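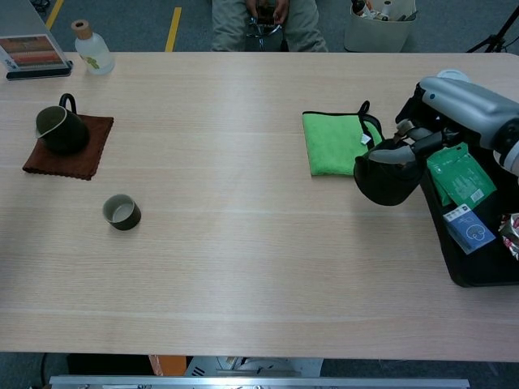 Matvii Kravchuk replied:
You're going to ruin that wood if you keep using the same cloth for the mugs and the tabletop. One for dishes, one for wood. I've been saying this since July.

ellano_kitchen wrote:
Ok ok, point taken, but my question was about the pitcher! It's the dark green one with the black handle, and I've been standing it on a folded brown napkin (the one with the fringe) so it doesn't scratch the table. Does anyone else do that, or do you just let ceramic sit on bare wood? I brought the little green cup home from Guimarães and I'm terrified of ring marks.

porchlight2475 wrote:
Bare wood here, 2 kids, zero regrets. Rings come out with a bit of oil and patience. Love the green with the light wood, by the way.

Matvii Kravchuk replied:
Oil does nothing for a black ring. You'd be sanding. And a napkin holds water — I'd use cork.

porchlight2475 wrote:
Well, mine came out fine, so I don't know what to tell you.

clarnstead_jo wrote:
Cork is ugly, sorry. I'm with the napkin, just swap it when it gets damp. Microfiber is fine on a sealed top too, I use the bright green kind on everything and wash it without softener.

ellano_kitchen wrote:
It is sealed, I think? The guy at Zorstead said so when I bought it, but he also said the delivery would take 2 days, so...

clarnstead_jo wrote:
Put a drop of water on it somewhere out of the way. If it beads up, you're sealed. Then go have your coffee and stop worrying :)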